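The Wamdale Hymnal

I was nineteen the winter our church in Wamdale nearly came apart over a hymnal. Not doctrine, not money. A songbook with a brown cover that smelled like somebody's basement.

The old one had been printed back when our grandparents still held services in the Tehrani feed store, and half of it was in a language only the back two pews could read. Domnica Furtună wanted to keep it. Pastor Costache wanted the new blue one from Dirkberg, and he'd already ordered 15 copies on the quiet (he kept them in the trunk of his car, under a tarp, like a bootlegger!). 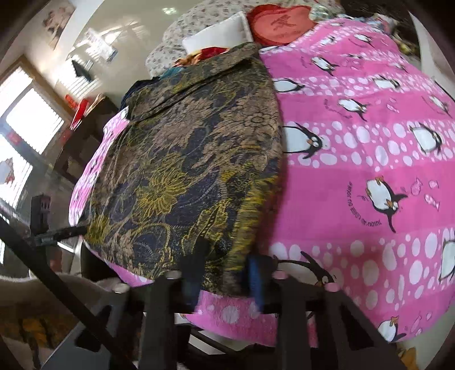

The Meeting

We had it in December, in the basement, with the furnace banging away. I was there because I played the piano, badly, and they figured I should know what I'd be playing badly from.

Pastor Costache stood up and said the new book had 900 hymns in it. Domnica said she only needed the one. She meant number 19, the evening hymn, the one they sang at her husband's funeral and her mother's before that, and it wasn't in the blue book at all. She'd gone out to his car and checked.

Well, you should have heard the room. Folks who hadn't opened their mouths since the roof vote were suddenly quoting page numbers at each other. I slid over to the piano, mostly to get out of the way, and my hand landed on the keys, and I swear I only meant to lean on them. But I'd hit the first chord of 19, or close to it, so I kept going.

The back two pews' worth of people started in. Then the rest of us, mumbling the words we'd never learned right. I missed the sharp in the third line like I always did.
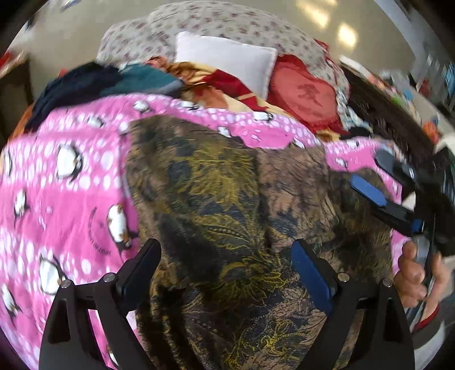 Veronica Voicu said afterward that the whole alto line had been wrong since her confirmation and she wasn't about to fix it now, old book or new.

Pastor Costache took the blue books back out to his car. He brought them in again at Easter, and we typed up 19 and pasted it inside the back covers. My paste job was crooked. Domnica's copy she did herself.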